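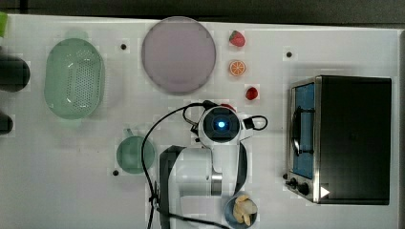 Play kitchen corner opens at Lingate library

Families who stop by the Lingate branch library will find a new place to cook up a pretend supper, with little cups, plates and bowls in soft colors and plenty of toy food to go with them. The corner opened on 22nd May, and it took up most of what used to be the magazine nook – the magazines are now by the front window, for anyone who has been hunting for them.

Children's librarian Jozefína Šimko has been gathering the pieces since April, with help from a gift of 2,000 dollars left over from the winter book sale. She wanted food that children would know from their own tables at home, and she is especially fond of the soft things, like the plush ketchup bottle with its stitched Heinz label.

"You hand a child a cup and a bit of fruit and off they go, and before long you have been served three lunches," she said, laughing. 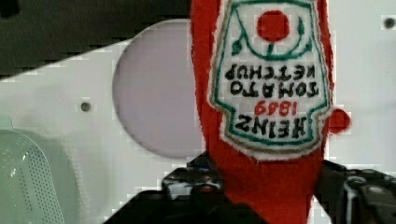
Toys wanted, and where to bring them

The library would still love to have more play vegetables and a second set of plates, and gently used pieces are very welcome as long as they are clean and not small enough to swallow. Please leave them at the front desk with Marek Ševčík, who will also take names for the Saturday story hour.

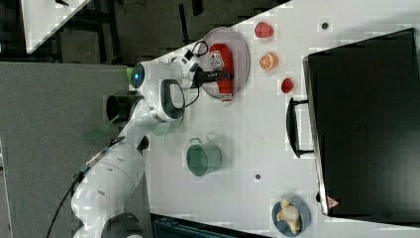
A red bottle, a pink plate and an orange half from the play kitchen set.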